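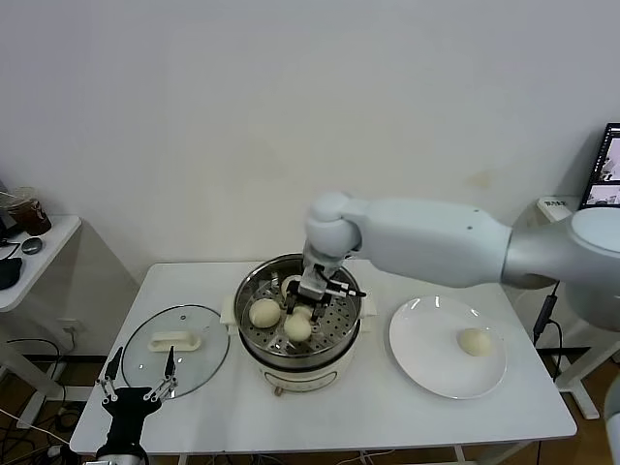

Access strip at Prallmont paddock, lot 14

Skandunden
Posted Wed 20 July
The sale particulars state that the lane to lot 14 is shared with the adjoining owner. Would members kindly confirm who must maintain it?

Bovo_Land
The buyer bears half the cost. This was set out in the May particulars, page 10.

Issa2
I must respectfully disagree. Page 10 concerns the drainage ditch only. The lane is covered by the transfer deed, which places the first 80 metres on the seller.

Bovo_Land
The deed was amended. Please refer to schedule 2.

Skandunden
Thank you both. I shall request schedule 2 from the agent before making an offer.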